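Assembly board trials: the questions we keep being asked

by Lesia Onyshchenko
Reading time: 4 minutes

Suppliers now send us hand-and-pegboard results almost as routinely as they send price lists. We wrote our house rules for running and reading these trials in November, and the same queries have been coming in ever since. I have tried to answer them plainly. If I sound hard to please, I have read a lot of these reports.

What is a board trial supposed to show?

That a two-armed machine can pick up small parts and put them where they belong, on a known layout, under conditions somebody else could set up again. That is a modest claim. It tells you very little about a packing line in Trodholm with bad lighting and a draught from the loading door. Whenever a sales sheet moves from "inserted pegs" to "ready for general assembly" in one paragraph, go back and read the paragraph again.

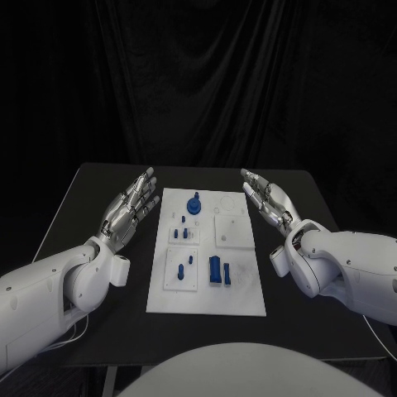
The rule we apply first is that the layout has to be written down before the first attempt. Part positions, board position, which hand is allowed to take which part. A layout recorded afterwards is a layout chosen because it went well, and I don't much care how honest the team is.

Does the start layout have to be the same every time?

For a repeatability claim, yes. For a claim about coping with change, obviously not, but then the changes must be drawn up beforehand too. What we won't accept is "varied placement" with no record of how varied. Nudging a plate by a finger's width and turning it right round are very different tests, and both get sold under the same two words.

Is a success rate of 1000 out of 1000 believable?

Possibly. My next questions would be how many attempts were started, how many were stopped by a person, and who decided that a stopped attempt didn't count. Our rule is that an attempt begins when an arm first moves and everything after that goes in the log. Touching a part by hand ends the attempt as a failure. People complain about this one more than any other, usually people whose figures get worse under it.
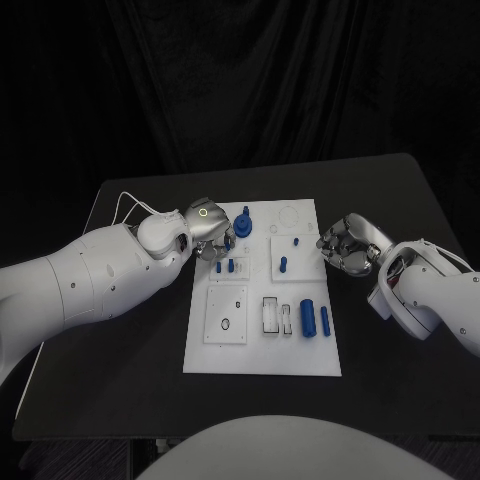
Partial results are fine if they are labelled as partial. Getting a gear on and then fumbling a peg is useful to know about. Score each placement separately, then give the whole-board result next to it in the same size of type.

Can an operator steer the arms during a trial?

They can, and plenty of good work is done that way. It must be stated on the first page. I have read a report from a firm that will stay nameless where the word "teleoperated" appeared once, on page 28, in a footnote about network delay. Steered runs and unsteered runs never share a table in our paperwork.

How tight should the fits be?

Measure them and print the clearance. "Snug" is no use to anyone. A loose hole forgives nearly everything, and a loose hole is what you get when a board has been used for 3000 insertions and not replaced. Wear should be checked at set intervals and the board retired when it drifts outside the limit you wrote down. Zaid Haddadin argued for leaving the interval to each site. He lost that argument, and I'm still glad.

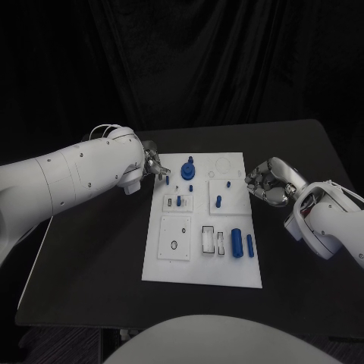
Spare parts come from the same batch where possible. If they don't, note the change and start a fresh set of results.

Who is allowed near the table while the arms are powered?

Whoever the risk assessment for that cell says, and no further than it says. We get asked for a single safe distance and won't give one, as it depends on reach, speed, stopping time and what the hand is holding. "It's a slow robot" is not an assessment. Nor is a supplier's brochure with the word "collaborative" on it. Before reaching in to reset parts, stop the arms by the method in your own procedure, and don't rely on them merely having gone still.

Do we need to follow this if we only want a demonstration?

Call it a demonstration and do as you please, safety rules excepted. The trouble starts six months later when the demonstration turns up in a tender as evidence. Madia had the sense to print "demonstration only" across every sheet, and I wish more would.
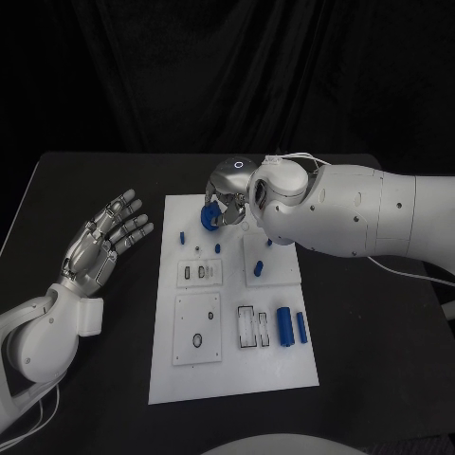
How long should trial records be kept?

Keep them for as long as you go on quoting the result, and longer if a contract or your insurer asks for it. That means the raw logs and the layout sheets as well as the summary.

Who signs the results off?

Somebody who did not run the trial and whose bonus doesn't hang on it. In a small firm that may mean paying an outsider for an afternoon.

Comments (3)

Tolera Wubshet
Agree on logging stopped attempts. We changed over and our rate dropped enough that sales asked for the old method back.

Ourania Theodorakopoulos
What about a part that goes in and then gets knocked out by the other hand? Our team is split on it.

Lesia Onyshchenko
@Ourania Failure, if it's out when the attempt ends. Log the knock separately.

Related

Reading a gripper data sheet without being fooled
Ziad Obeidat on worn fixtures and flattering numbers
Daher and Filteck: two trial reports compared
Reset procedures for shared cells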